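### 4.2 Keeping the wrist camera in calibration

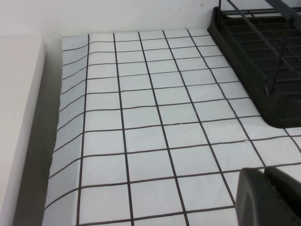
**Figure 3.** Wrist-camera view of the counter and drying rack, with the gripper at lower right.

The Vivon cell was recalibrated every 800 cycles, as the supplier advises. We doubt that the interval means much. Over 3000 cycles we logged 27 height faults, and they did not bunch up toward the end of each interval, as slow drift in the camera mount would predict.

The work surface is a more likely suspect. Its tile pattern looks like a ready-made reference grid, and Wijesinghe's setup routine treats it as one. In Figure 3 the cross lines are wavy, and the covering curls up along the left side. A fit to such lines can return a low error and still be wrong. Yaman refitted the camera pose using a rigid target board and got a different height offset from the one stored in the controller.

We now use the board for every calibration and mask the tiles out of the fit. Whether this lowers the fault rate is still open: the 204 cycles run after the change are too few to tell.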